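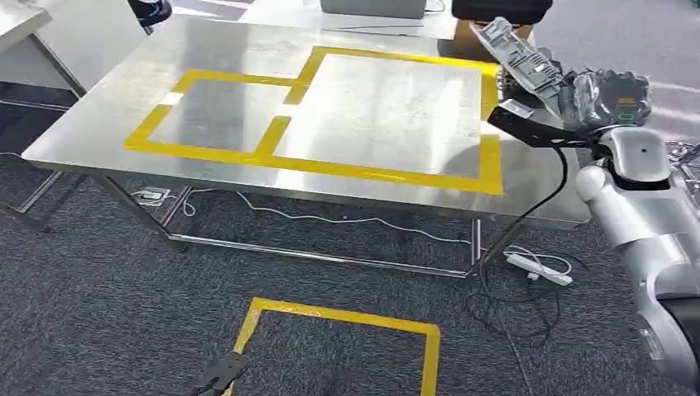

Station 2: metal-topped table with two taped zones, arm at right.

Open day at the Steleddale workshop, 27/02/2018

Deltex opened the Steleddale workshop to visitors for one afternoon. Six stations were set out on the ground floor, each with its own arm and its own task. Only Station 2 is shown on this page. The other sets will be added by station number as they are sorted.

Notes to the picture

Yellow tape marks out two adjoining areas on the tabletop, one larger than the other, with a shared line between them. Short pieces of white tape sit across the yellow at three points. A further outline is taped to the carpet in front of the table.

The task at this station was a transfer between the two table zones. Parts start in the smaller zone and are placed in the larger one – a part touching the tape is scored as a miss. Each run was 21 parts, and visitors could ask for a run to be repeated.

The housing above the wrist is wrapped in clear plastic. The black cable from the bracket drops over the front edge of the table.

Finn Kramer ran the station and took questions. Most concerned cycle time and reflections from bare metal. His answer on the second point was that a matt top had been tried at Zastdale and marked too easily. The Cao controller logged nearly 3000 placements during preparation for the day.

The next open day is planned for June, again at Steleddale. Station 2 will run the same task with a revised zone layout.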